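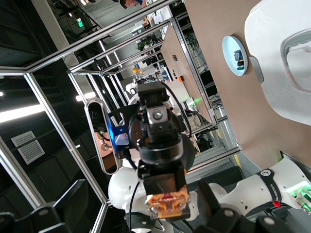 *A thin black cable with slack left in the loop.*

## Tidying cables on a workbench

Unplug everything first. Lay each cable out straight and wipe off the dust. Cut hook-and-loop ties to 12 cm and label both ends before you bundle anything.

1. Sort the cables by length.
2. Coil the extra in wide loops.
3. Put one tie every 60 cm.

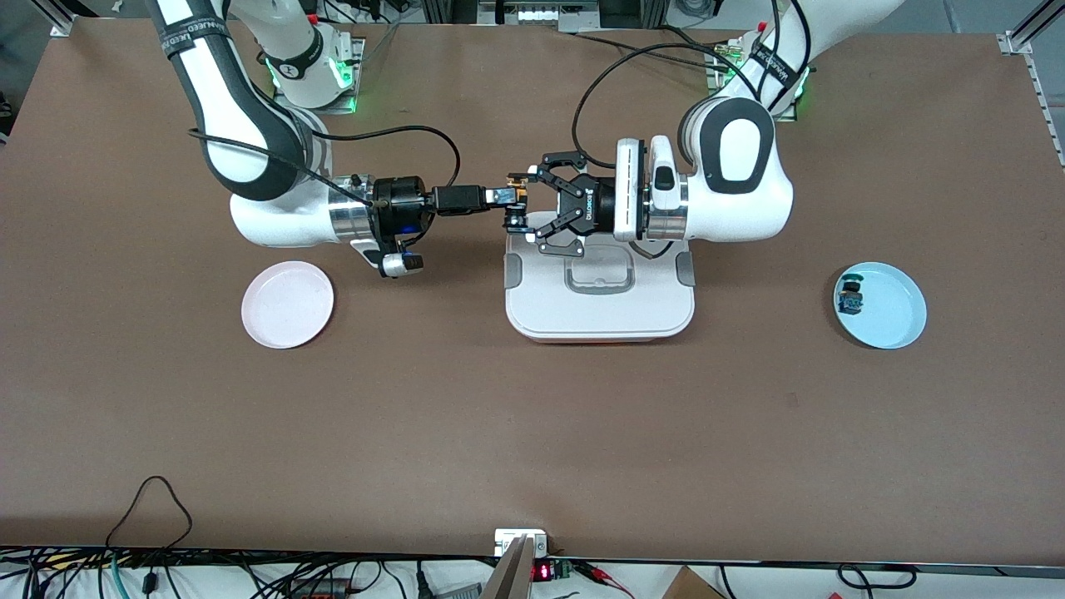
4. Keep power and data cables in separate bundles.
5. Leave some slack near anything that moves.

Plastic zip ties also work, but you have to cut them off to add a cable. Plug in again one device at a time.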